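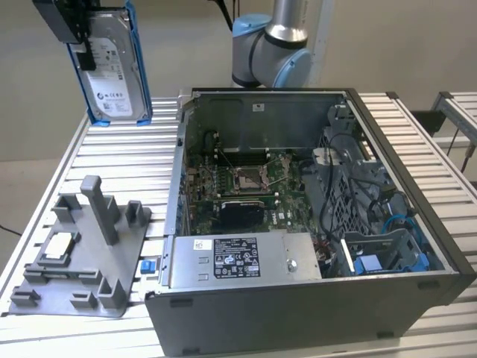 Photo: Haris Ghauri

Search the forums Search Advanced

Tristeo Forums > Sequencing > Data handling

Keeping raw signal after basecalling: what is your policy?
Posted in October by Hiba Qudah

hqudah
We are a small group doing bacterial isolates on long reads, mostly wastewater and a bit of dairy. The current project is 190 isolates over 13 flow cells. We keep the basecalled reads, the assemblies and the run reports. We also keep all the raw signal, and the raw signal is most of the bill by a wide margin.

The department wants a written retention policy. My draft says raw signal goes 30 days after the assembly is signed off in Korkier, unless the isolate is flagged. My co-supervisor thinks this is reckless. Looking for what other groups have written down, as opposed to what they do when the array fills up.

flowcell_wash
We delete. The DNA is in the freezer. For isolates it is cheaper to regrow and resequence the two or three samples that matter than to store signal for all of them. Signal is an intermediate product, same as the image files were on the old short-read instruments, and people argued about those too before they gave up.

Ghauri_H
Disagree with flowcell_wash. The image file comparison doesn't hold. Those basecallers had more or less plateaued by the time the images were dropped. Long-read models are still moving. We re-called an old set with the newer Tyagi model and the homopolymer indels in the assemblies dropped enough to change which genes were annotated as intact. You can't do that from FASTQ. Methylation is the other case: if you didn't call it at the time, the signal is the only place it exists.

flowcell_wash
How often have you re-called, though? Once?

Ghauri_H
Twice. Second time for a reviewer.

flowcell_wash
So twice, on one project, and you pay for storage on every project. I would still regrow.

marram
Regrowing assumes a culturable isolate that hasn't lost a plasmid in the meantime. We lost a 100 kb plasmid on the second passage and the resequenced isolate was, for our purposes, a different isolate. If you still have the original extract that's another matter, but then the policy has to cover extract volume and fragment length as well as files. Ours were sheared to nothing after a few thaws.

hqudah
Good point about the extract. We have leftover DNA for most of the dairy set and almost none for wastewater. Could split the policy on that.

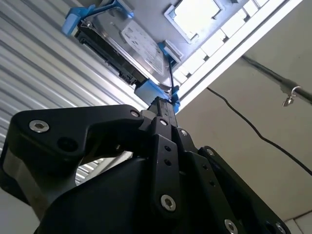

Ghauri_H
Splitting by leftover extract is sensible, and I'd add a third tier for signal you want but won't touch for a year. That tier doesn't need to be on the array. It can sit on a bare 3.5-inch drive, left in its blue plastic caddy so it slides back into a bay when needed, provided there are two copies in two buildings and a checksum manifest stored somewhere else. Write the manifest before the copy, verify after, and verify again yearly. Recompress first as well – the compressed signal formats are lossless and the saving is worth an overnight job.

marram
Offline drives are fine until the person who labelled them leaves. We moved ours to the Osent cold tier for that reason. Retrieval is slow and you do get charged for it, so bundle per flow cell, not per barcode, or the request count gets silly.

flowcell_wash
Per flow cell bundling means you can't delete one isolate without pulling the lot back. Demultiplex the signal by barcode first, then bundle by project and tier.

marram
Fair. We didn't, and it's annoying.

hqudah
Revised draft:

1. Leftover extract above the threshold and coverage at or over 30x: signal deleted after sign-off.
2. No extract, or plasmid of interest: signal split by barcode, compressed, kept until publication plus one year.
3. Methylation called on everything before any deletion, with the model version recorded in Korkier.

Still no agreement here on the extract threshold.

Comments (3)

peatbog: What about the failed runs? We keep signal from those longer than from good ones, for the refund claim.

Ghauri_H: Until the claim closes, then delete.

lowinput: Item 3 should also record the basecaller settings. Model version alone wasn't enough for us to reproduce our own calls.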